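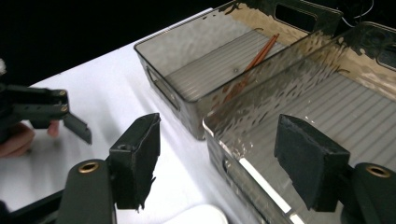
Is it worth using see-through bins for cutlery and chopsticks, or should I just get a proper drawer tray?

Go for the bins if your drawer is deep or an awkward shape, and for the tray if it's shallow and fairly standard. Bins can be shuffled about as you please, and you can lift one out by its handle slots and carry it to the table when people come round.

I'm asking because we moved in May and I have lived with a jumble ever since. Our kitchen has one deep drawer and a long shelf, and everything we eat with or stir with ends up in a heap. Chopsticks are my real trouble! They slip under the forks, they roll to the back, and I can never find two that match when the noodles are ready. I've been looking at tinted plastic baskets (the Jollora ones, though Condik seem to do something similar) and I thought three in a row might do it, only I can't decide what should go with what. By length? By what they're made of? My mother kept all hers in a jug, bless her, and that was that.
Revathi Kandasamy, Mar 27, 2024

Best answer, from Sinéad Ó Riain

Oh, I do feel for you, I had a drawer just like it. Tip the whole lot out on a clear table before you buy anything else. Then start with the chopsticks, as they're the ones causing the bother, and give them a bin to themselves, lying lengthways or on the slant if they're long. Metal things go in the next one, knives and forks together, and the last is for wooden spoons and those nice china soup spoons, which I'd lay on a folded tea towel so they don't get chipped.
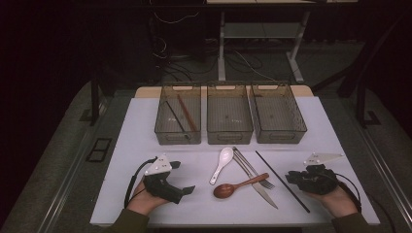 Peadar Ó Néill: I'd keep the china spoons well away from the wooden ones myself. Ours live in a mug on the windowsill and have done for years. Otherwise I agree with all of that, chopsticks first.

Sinéad again. Fair point about the mug, Peadar, and if you've a windowsill to spare I'd say do it. Revathi, don't worry if a bin looks bare to begin with. You'll want the room later, and it is very tempting to fill it with takeaway sachets and birthday candles (I speak from experience).
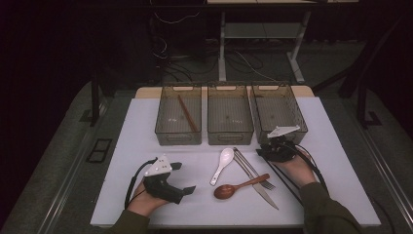 Once you're happy with who lives where, wipe out the drawer, measure it, and measure it again with the runners in mind. My first set was too tall by a whisker and the drawer wouldn't shut, so back they went.

Answer from Teodoro Prieto

just get a tray. horgan do one

Related questions
How do I get tea stains off china spoons?
Can wooden spoons go in the dishwasher?
Clultix shelf liner keeps curling up, any tips?
What to do with 12 odd forks
Best way to label see-through boxes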